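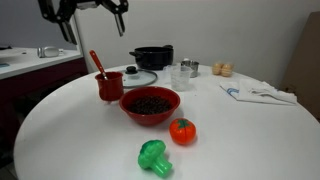 Red bowl, real beans, plastic broccoli. The bean table is open!

OK so I have been promising a thread on the pretend kitchen for weeks and the time has come. July 2025, bean table season. Let's go.

The big round white table is my favorite thing in the whole room. Glossy top, no corners, and when beans go flying (they will go flying) you can sweep them up with the side of your hand. I wanted one for two years before one turned up at the Femeck outlet with a scratch on the underside. Sold!

The red bowl with the wide rim does most of the work. Kids love a rim. They run a finger around it, they rest a spoon on it, they push the beans up the sides and watch them slide back down. It came from the Guzmán market on the corner and I went back for a second one in September last year. They were out. Still checking every time I go in.

Little red cup with the handle: some of ours call it the teapot, some call it the coffee, one table had it as "the soup maker" for a whole morning. The long spoon lives in it. That spoon is too long for the cup and everybody wants it anyway – I've stopped looking for a shorter one.

Dry beans only, and I stay at the table the entire time they're out. For anyone still in the everything-in-the-mouth stage the beans go up on the shelf and we cook with the toy food. Broccoli soup, tomato soup, broccoli tomato soup. The menu is huge.

Speaking of the tomato! It's the kind with a seam around the middle so you can "cut" it. I cannot tell you how satisfying this is to a four-year-old, or to me. The broccoli gets picked last for every dish and then somehow ends up in every dish.

Real pot, real glass lid. People ask me about this one a lot. I like the real ones because they have some weight and a lid you can see through is magic – they put the tomato in, put the lid on, and bend down to check on it every 30 seconds. We talk about two hands for the lid and then we practice it, a lot.

The clear measuring cup is my sneaky favorite. Pour to this line, now to the next one, now back into the bowl. No worksheet, no lesson, they just get into it. Yesterday it was 17 pours in a row and then a nap.

Next up is the sink corner, and I have finally found a dish rack small enough. Zokville folks, if you spot a second red bowl out there, please, please grab it for me!

Print this thread
E-mail this thread
Search posts Go

Comments

flilonine
The see-through lid is such a good idea. Mine would check on that tomato all day long.

bean_counter_mom
Do you wash the beans or just swap them out?

flilonine
We swap ours when they start looking dusty. Also now I want a round table.

porchlight30
Broccoli tomato soup for 2 please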